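Trail & Town Forum > Gear and Clothing > Hats
Topic: Washing a cotton ball cap without killing the brim

millpond_vas
Hi all, first real post after months of reading! My husband finally agreed to let me clean his walking hat, the one he has worn on every single outing since we moved to Weststead. It has a tide line of sweat right around the band and the front panel has gone stiff. It's a cotton cap, curved brim, nothing fancy, but he loves it and if I ruin it I will be hearing about it until August at least.

My mother always ran caps through the dishwasher on the top rack. Is that still what people do? I've also seen those plastic cage things that hold the shape in the washing machine. And does it matter if the brim is cardboard inside?
Vasanthi Marar

creekside_tom
Welcome! Please don't use the dishwasher. The heat is rough on the color and dishwasher detergent often has bleach in it. I did it to a green one years ago and it came out looking like weak tea.

Sink, cool water, a squirt of dish soap, soft toothbrush on the sweatband. Done.

hatrack800
Going to disagree with Tom a little. I have washed caps in the dishwasher for ages and they come out great! Top rack, no heated dry, a detergent with no bleach and no citrus, and run it with nothing greasy in there. Yes the smell of last night's lasagna is a risk. I have 100 caps (my wife would say more) and I'm not scrubbing each one with a toothbrush like I'm polishing silver.

The brim question is the one that matters. Flick it with your finger. Plastic gives a dull thud and feels springy, cardboard sounds hollow, almost papery. If it's cardboard, keep that brim out of the water, full stop. Spot clean only.

creekside_tom
100 caps and you trust them to a dishwasher. I have no words.

hatrack800
You had nine words Tom

tracey_o
Lovely, a hat washing thread! I do alterations out of my front room here in Domthorpe and I get caps in more often than you'd think, usually for a new sweatband or to get the button back on top.

You're both sort of right. What does the damage is heat and bad drying, much more than the method. Here's how I go about it:

Test the color first. Damp white cloth, press it on the inside of the crown for a minute. If it picks up dye, cold water only and be quick.

Treat the sweatband before you wet anything else. A paste of baking soda and water, left half an hour, does wonders on a yellow band. For really old sweat I use an enzyme laundry soap, a tiny dab.

Soak the crown in cool water, swish it, rinse it more times than you think you need. Leftover soap is what makes that stiff front panel.

Then press the water out with a towel. No wringing, ever!

Drying is the fun part. Stuff the crown with a rolled towel, or sit it over an upturned bowl that's the right size, and curve the brim with your hands while it's damp. Leave it somewhere airy and out of the sun. The brim will keep whatever curve you give it, so take your time over it and have a look from the side.

One more thing, on brushed or fuzzy finishes go easy with the toothbrush. You can rub a bald patch before you know it, and brim edges are the first place to go. Mine has a few loose fibers at the edge now and I treat it like a baby bird.
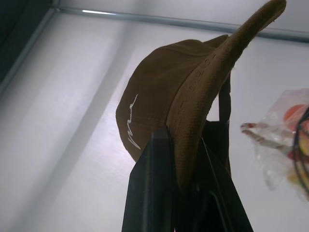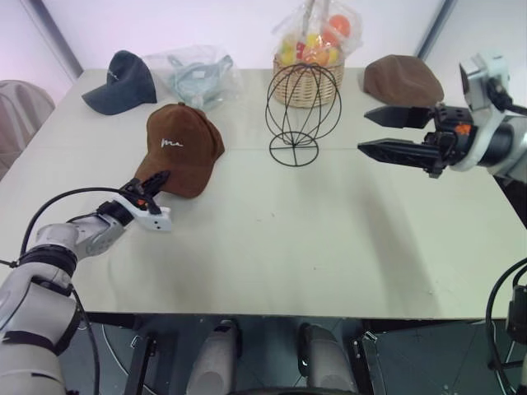 Anyway, for a frayed brim edge you have a couple of choices. Snip the loose threads with embroidery scissors, close but not flush, and leave it be. Or if it's going to get worse, bind it with a narrow bias strip in a matching color. I like the bound look, but it does change the hat, so ask your husband first Vasanthi!
Tracey Oakley

millpond_vas
Oh this is wonderful, thank you! I did the flick test and it's a thud, so plastic. Very relieved. Baking soda paste is on as I type.

Tracey, does embroidery need anything special? His has a little stitched badge from the Ivance trail weekend and the thread is red, which makes me nervous.

tracey_o
Red is the one to be nervous about. Do the damp cloth test right on the stitching. Most modern thread is polyester and won't budge, but if you see pink, don't soak it at all. Sponge around the badge and dry that part first with a towel. Iron it from the inside afterward with a cloth in between if it puckers.

packrat_jo
Can I put in a word for just never washing them? I've got a waxed one that has been rained on for 3 winters and it has character. Smells like a dog, but character.

creekside_tom
Waxed is a whole different animal, Jo. Nobody should be putting waxed cotton in soap. But a cotton ball cap that stands up by itself needs a wash.

packrat_jo
It doesn't stand up by itself. It leans.

hatrack800
Vasanthi, about those cages since you asked and we all got distracted. I bought one. It holds the brim fine but the crown sloshed around inside it and came out with a crease down the front that took two steamings to get rid of. A kettle works for steaming by the way, just keep your fingers back. I'd save your money.

northbank_lil
I'll defend the cage! Mine has been through a cold gentle cycle every couple of weeks all summer with my son's baseball cap in it and no crease yet. I put a washcloth inside the crown so it can't flop. Maybe that's the difference?

hatrack800
Huh. That's a good idea. Might dig mine out of the garage.

millpond_vas
Update! Washed it Saturday morning, no pink on the cloth, rinsed it until my hands went numb. The water was the color of gravy the first time. It's drying over my second-smallest mixing bowl and the band is nearly white again. The front panel has gone soft too, so I think it was old soap like Tracey said (I now suspect he tried to wash it himself once and didn't tell me).

He has been in to look at it several times. He says the brim is "a bit flat on the left." I've told him he can curve it himself.

tracey_o
So pleased! If it dries before he's happy with it, hold that side over some steam and shape it again. And put the bowl size in your head for next time, it saves a lot of rummaging.

creekside_tom
Good result. Note that no dishwasher was involved.

hatrack800
Mine are on the top rack right now, Tom. Four of them. They say hello.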